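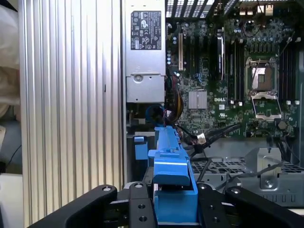 Wrist cam, gripper at the blue drive bracket, Dell tower open.

November 18, 2020 -- Goletham bench, gripper comparison

First proper go with the Kouris linkage fingers on the drive caddy job, and I'm really pleased! The old Plustska pair ran at 63 mm opening and always fouled the cage. I've set these to 47 and the approach feels so much roomier. Grip force at 100 to start with, will creep down from there. 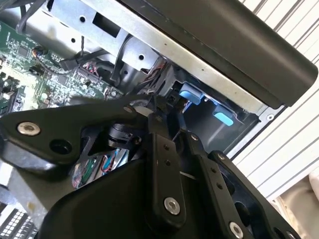 The wrist view is darker with this lot on, so I bumped the exposure in the Grostwood controller (param 656, write it down this time). Cable slack near the drive cage still bothers me -- want a softer path before we try the full insert on repeat. Fixed camera gives a lovely clear angle on the caddy, so I'd like both streams logged from now on.

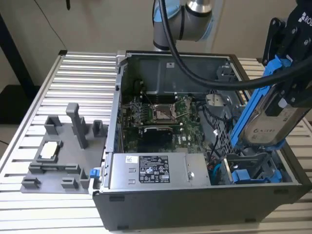
Grostwood support reckon we should drop the wrist speed before touching the force, and that the March firmware handles the two together far better. Trying that next, old fingers as well for a fair comparison.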